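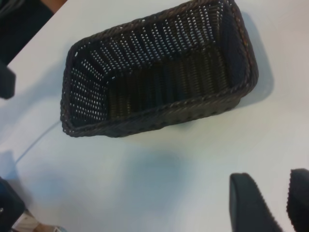

Brana Basket Notes — README

Welcome, and thank you for opening this file before anything else in the folder. It is a friendly sort of data card for a small collection of pictures and notes about woven baskets on tabletops, the kind people keep bread rolls or odd keys in. I have tried to write it the way I would explain it over a cup of tea, so please forgive me if I wander a bit.

What is in the collection

There are 1453 pictures and 243 short text notes. The notes cover shape, weave, rim and colour, and they are meant to be read alongside the pictures (though a few people have told me they enjoy them by themselves, which pleased me no end). Each basket gets its own folder, and the folders are named after the list we drew up in May — Madis, Ellari, Yáñez and so on. The names mean nothing at all, they are only easier to remember than codes.

How we describe a basket

We start with the rim, as it is usually the part your hand meets first. A dark rectangular basket with a thick twisted rim and rounded corners is written up as "rectangular, dark brown, twisted rim", and then we move on to the walls. If the weave is the tight over-and-under sort, made of flat narrow strands, we say so, and we add "lets light through" where little bright specks show between the strands. Very dark brown is a nuisance, I must admit! One person writes "black" and the next writes "brown", and both have a point. Our rule is to write "dark brown" whenever any brown can be made out.

Please don't guess at the material. A good deal of what looks like rattan is synthetic, and we write "rattan-like" unless the basket came with a label.

Close and blurred views

Roughly 810 of the pictures are taken from further back and are easy going. The rest come in close, some of them so close that the shape of the basket is lost and you are left with a curve of rim and a smear of weave. We kept the blurred ones in.
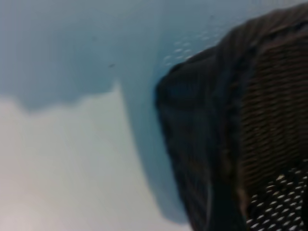 For these the note should stick to what can be made out, even if it comes to a single line such as "dark curved edge, banded texture". Pale tabletops can turn quite blue in shadow, so do write "pale" and leave the exact shade alone.

Known gaps

Round baskets are thin on the ground, and there are only 11 with handles. Lids we have hardly touched. I would dearly love more light-coloured willow, if anybody has a cupboard full.

Using and sharing

You are welcome to use everything for teaching, study or your own tinkering. Please keep this README with the files and credit the Brana Basket Notes. Corrections are best sent with the folder name and the line you would change.

Looked after by Valentina Toledo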